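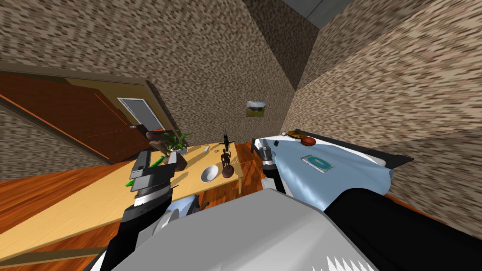 Mathias Egger told me a historical novel should get its dates right before it gets anything else right, and I spent years believing him. I taught that way, too. Then one August I read Snorradóttir's Bovstead straight through, finished it at four in the morning, and couldn't have told you what year it was set in. I didn't care!

Chapter 3
Reading the Past in Fiction

So let's talk about what a novel set in the past does to us as readers. Bovstead runs to three volumes and (I checked) 2,387 footnotes in the scholarly edition, and you can skip every one of them your first time through. I mean it. Read for the people. Who wants what, who's in the way, who is lying about it?
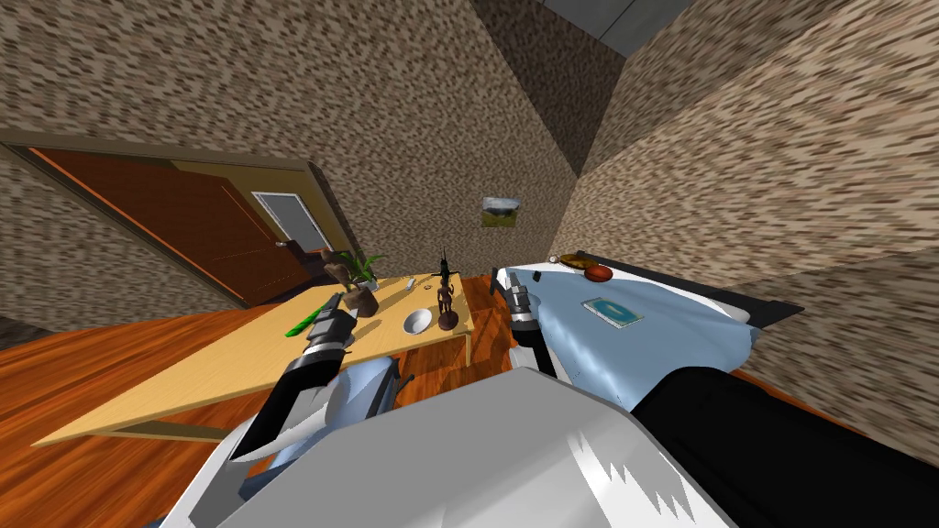 Once you've got that down, go back and look at how the author slips the period in. Snorradóttir hardly ever explains. A character complains about the price of candles, or walks nine miles to mail a letter, and you pick up the rest on your own. Compare that with the opening of Brustton, where we get a whole page on the salt tax before anybody opens their mouth. I like Brustton, by the way. I just like it more from page two.

Ursina Fuchs calls this kind of thing "furniture," and I've stolen the word for the rest of the chapter. Furniture is any period detail you could pull out without changing what happens.

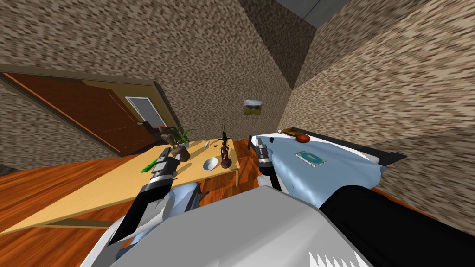

Some furniture is lovely, and I'd hate to lose it. But you should be able to spot it, and the exercises after section 4 will give you plenty of practice. Bring a pencil. We'll start with the first paragraph of Piltitz, a short one, and mark every detail that tells us when we are.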